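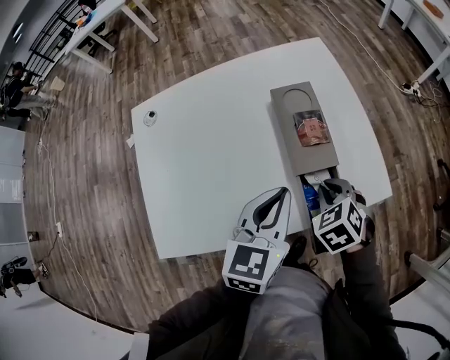

Every firm that records people doing handling tasks, so that robots can later copy them, should have to publish its working rules. I have asked five of them for theirs. Two sent a page and a half. One sent a slide. The others said it was a matter for the site lead.

I spent ten years writing procedures for packing lines before I moved to this kind of work, and I don't think the site lead is the right place for it. Site leads change. At Hukley there were two between April and December, and the second had a different idea of what counted as a finished task. For the first, a lid had to be fully closed before the operator let go. For the second, closed enough would do. Both sets of recordings went into the same folder under the same task name.

Mamta Mishra, who ran quality checks at Dokulent, kept a list of points on which operators disagreed. It had 42 entries when I saw it. Most were small: which hand opens a box, whether a dropped item ends the take, how long to hold still at the start. Small things matter when a machine is going to learn from thousands of repeats.

The rules I would ask for are dull. Write down the start and end state of each task. Keep failed takes and label them as failed. Fix the limit on a session and stick to it - 61 minutes without a break, which I have seen logged, is too long for anyone's wrists. Keep cables off the walking route. Tell people at the next desk when recording is on, and get their agreement in writing.

Farhad Rostami of Stokero told me that written rules slow a new site down, and that operators with some freedom give more varied data. He has a point about variety. But variety can be planned and noted in the task sheet. If it comes from two people reading the same instruction differently, the buyer has no means of telling it from a mistake.

A trade body could draft a common text in a few months. Until it does, buyers should ask for the rules before they ask for the price, and walk away if there are none.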